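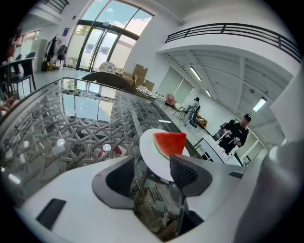

Lotte Willems, Pevberg workshop notebook
Entry: February, Monday, started 8:40

Adhesive creep test on the Vomon edge tape, second run. First run scrapped after the oven door seal let go overnight and the log showed a slow drop from setpoint. Seal replaced Friday, oven held steady over the weekend with no load.

Setup as before. Tape bonded to sanded beech strips, 251 g hung from each, oven at 58 C. Strips wiped with alcohol and left to stand for an hour before bonding. Pieter Visser cut the strips this time and used the fine blade - edges are cleaner than mine were, so do not compare edge lift directly with the old set.

Readings at 11:00: no slip on the roller-pressed strips. Hand-pressed strips have moved 2 mm at the top corner, all toward the same side. Suspect the hooks are not hanging square. Checked with a small level and the rail is out. Shimmed it with card, marked the sheet, carried on.

Readings at 15:30: roller-pressed still at zero. Hand-pressed no further movement after the shim. That points to the rail more than the tape, but one afternoon is not enough to say so in the report.

Total load time on this roll, counting Brouwer's earlier work, is now 1,665 hours. The Prurnum data sheet gives no figure past the first month, so there is nothing to check against.

To do:
Weigh the hooks. They were left out of the load figure.
Ask Pieter for the grit he used on the beech.
Move the thermocouple - it sits too close to the fan.
Next reading 8:30 tomorrow, do not open the door before then.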